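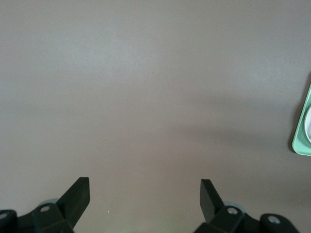
Amber Inskip

I have been thinking about grey for most of May, which I realise doesn't make me sound like much fun at parties. It started with the kitchen table. We'd had the old pine one since the first flat, and it had every homework session and every birthday candle written into it, including the purple ring from the year my son decided to make his own blackcurrant cordial and left the pan to settle overnight. I loved that table. I also hadn't been able to write a letter on it for years without the pen going through the paper.

So it has gone to my sister's garage, where it will hold up her seed trays (and probably her husband's bicycle bits), and for the past few weeks I have been living with a plain, smooth top in a colour the paint people would call taupe and my mother calls mushroom. She has called every colour between cream and chocolate mushroom for as long as I've known her, so I don't take it personally.

What has surprised me is how much it changes. First thing, before the kettle's on, it's quite a cool grey, almost pale where the window gets at it. By tea time the warmth has come up in it and there's a pinkish brown that I would never have chosen off a card. I'd have said no thank you, too much like a plaster. But it doesn't look like a plaster, it looks like the inside of a shell, or a wet pebble once it's dried off on the windowsill and you've forgiven it for not being shiny any more. Then somebody leans across to get the butter and a great soft shadow goes over the whole thing, and it's another colour again.

I did look at a lot of tables before this, I should say. There was one called the Lelus which I very nearly bought, a lovely honest oak thing with rounded corners, and I sat at it in the shop for so long that the young man brought me a glass of water. It was 1,558 pounds. I thought about it all the way home on the bus and by the time we'd got to the roundabout I had spent the money in my head on the boiler, so that was that. There was another one, the Brasta, which was much more reasonable, but it had a pattern printed on it to look like marble and I kept trying to wipe the veins off. If you can't tell a crumb from the decoration you will never know when you've finished clearing up.

That, I think, is what I like best about a surface with nothing on it. No grain, no joins to catch the flour, nothing to read. You can see at once what's there and what isn't. I hadn't understood how much of my tidying was really just squinting.

It does show you up, mind. With the old table you could leave a pile of post at one end and it sort of melted into the general brownness, and you could go a fortnight without noticing it (we once missed a dentist's appointment and a wedding invitation in the same pile). Now a single envelope looks like a boat out at sea. I've become one of those people who opens the post standing up. My husband, who was not consulted about this new way of life, has started leaving his keys in his coat pocket because he says he can't bear the way they look at him.

I asked for advice about matt surfaces on the sewing group page, since half of them have cutting tables in all sorts of finishes, and had a long and very kind reply from Aslak Bråten, who used to fit kitchens and now makes the most beautiful waistcoats. His main point was to leave it alone. Warm water, a drop of washing-up liquid, a soft cloth, then a dry one straight after, and nothing that says polish on the bottle. He says people take a matt top and rub and rub at the one spot where the soup was until it's shinier than all the rest, and then they're stuck with it. I had been about to do exactly this with a cream cleaner and a good deal of elbow, so I put the bottle back under the sink and sat down until the feeling passed.

He also said to mind the light when you're looking for marks. Stand so the window is across from you and get your eyes down low, nearly level with it, and anything greasy will show itself. From above you'd swear it was spotless. I tried this after breakfast and found a complete handprint, small, jammy, and nowhere near where anybody admits to sitting.

The rest of the kitchen has had to catch up a bit. I took down the wipe-clean tablecloth with the lemons on it and cut it into drawer liners, which took me one evening and the whole of a radio play. I moved the fruit bowl to the dresser. I had a go at a runner down the middle in some leftover linen, a sort of oatmeal, and it was perfectly nice but it made me feel I was waiting for guests, so that's gone in the drawer as well, on top of the lemons.

And I've started doing a thing in the evenings, which I'm almost shy of writing down. When the plates are in the sink I clear the lot, wipe it over, dry it, and set the timer for 15 minutes before anybody's allowed to put anything back. No laptops, no school bags, no shopping. I usually just have my tea next to it, with the cup on the sill. The first few nights the children circled about like gulls. Now my daughter comes and does her hand stretches for the cello with her arms laid out in front of her, and we have had some of our better conversations that way, her talking down into the table and me looking out at the bins.

I still miss the pine one. I went round to my sister's last week and it had 33 pots of tomatoes on it, all labelled, and a fresh ring from a paint tin right next to the purple one. It looked very settled. I gave it a pat when she'd gone in to find the scissors.

If any of you have lived with a matt top for a few years I'd love to hear how it's worn, especially round the edges where the sleeves go. And if you know what gets turmeric out, please write quickly – we're having dhal tomorrow and I've got as far as newspaper.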